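El ruido en los comedores escolares: informe de mi proyecto de acústica

Bueno, pues ya está entregado (¡por fin!). Elegí el ruido de los comedores porque comí cinco años en el de Narnton y salía cada tarde con dolor de cabeza. Mi idea era sencilla: medir cuánto se oye, ver de dónde sale y probar algo barato que lo baje un poco.

Me dejaron entrar en dos centros, Narnton y Drerkness, con un sonómetro prestado del laboratorio Weerasinghe. Narnton es una sala larga con techo alto y paredes lisas, o sea, un tambor. Drerkness es más pequeño, tiene cortinas y se nota nada más entrar. En las horas punta de junio llega a haber hasta 200 alumnos comiendo a la vez, y todos hablan más alto porque los demás hablan más alto. Eso tiene nombre, efecto Lombard, y me pasé media memoria peleándome con él.
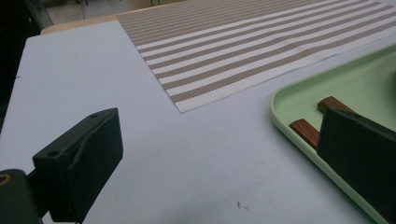

¿Qué es lo que más ruido hace en un comedor?
Las voces, con diferencia; después vienen las sillas arrastradas y los cubiertos, que suenan menos tiempo pero con picos muy molestos.

En total guardé 2494 lecturas, y confieso que las primeras 600 las tuve que tirar porque había puesto mal el filtro de ponderación (quería llorar). Las repetí todas y la segunda vez salió bastante mejor, aunque en Narnton me falta el último turno.

Para el análisis usé la hoja de cálculo Zarow, que se cuelga si le metes muchas gráficas, pero me apañé. También comparé superficies: una mesa desnuda devuelve el golpe del plato muy seco, y con algo textil debajo el pico se suaviza. El techo importa muchísimo más, eso sí, y ahí no pude tocar nada.

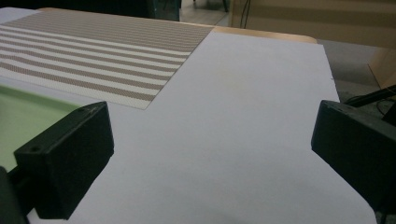 Mantel individual de rayas blancas y marrones sobre una superficie blanca.

Me queda pendiente medir la reverberación con la sala vacía y preguntar a los de cocina, que son quienes aguantan el ruido todo el turno.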